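Plekdale Home Skills Course
Progress report to the Krasniqi Fund, January

Enrollment reached 13 by the end of the month. Two people left for full-time work and their places were filled from the Fostham waiting list. Attendance was good except in the first week, when the bus route was closed. 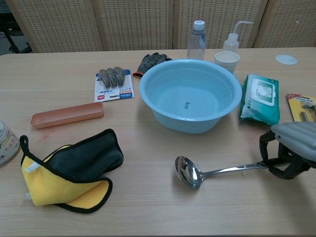
Spending to date is $724 of the $800 allowed for supplies. Most of it went on printed workbooks and hand-washing materials. The hand-washing unit is taught at a table with a plastic basin of water and a squeeze bottle, so it can be run in any room we are given. Room rent at Vonden is a separate line and stands at $260.

Still to do: the second workbook needs a Bosnian translation, and we have one quote so far. We ask to move the unspent supplies money to that line.

Selma Hodžić
24 February 2023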